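Curkside Sports Hall: pre-season court inspection
Basketball, main court and spectator areas
Date of inspection: 2/6/26
Next full inspection: August, before the first home fixture

Playing surface
Boards level, no lifting at joints: Pass
Court lines complete: Pass. Three-point line at the east end is worn near the corner but can be read from the bench.
Surface clean and dry: Fail at first look. Damp patch by the fire door, mopped and checked again after lunch. Door seal to be replaced.
Run-off behind baselines clear: Pass, once the spare benches were moved to the store.

Baskets and backboards
Rim height, both ends: Pass
Rim bolts tight: East pass. West, one bolt took a quarter turn.
Backboard padding: West end split along the lower edge. Taped for now. Brelard quoted 81 pounds for a new strip, order it.
Winch and safety strap: Pass. Strap tag number 645, readable.
Nets: East net has two broken loops. Replace before August.

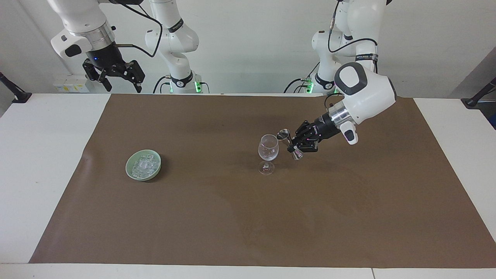 Right arm and gripper over the table.

Seating
Retractable stand opens and locks: Pass, stiff on the last row. Jansen to grease the runners.
Seat fixings: 13 loose in block B, all tightened on the day.
Handrails: Pass
Aisle markings: Faded on the upper steps. Repaint.

Exits and lighting
Exit doors open fully: Pass
Emergency lights, battery test: One failed over the away changing room. Reported.
Court lighting: Even across the floor. Slight flicker above the scorer's table, tube to be changed. 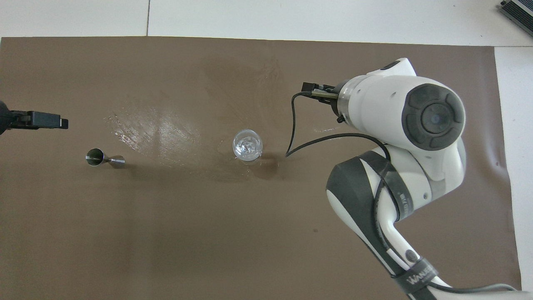

Jozef Van Acker
Facilities Inspector

First aid and equipment
First aid box stocked: Short of cold packs and large plasters.
Defibrillator: Pass, pads in date.
Ball rack: Pass. Roughly 49 balls, several too soft for match use.
Scoreboard and shot clocks: Main board pass. West shot clock lost its signal twice. The Fliluditz receiver needs resetting, and if it drops again we go back to the cable.

Comments
The court can be used for training now. No matches until the west padding is replaced and the emergency light is working. Please don't prop the fire door open during sessions, the rain comes straight in. I still need the key for the upper store, where the old floor covers are kept.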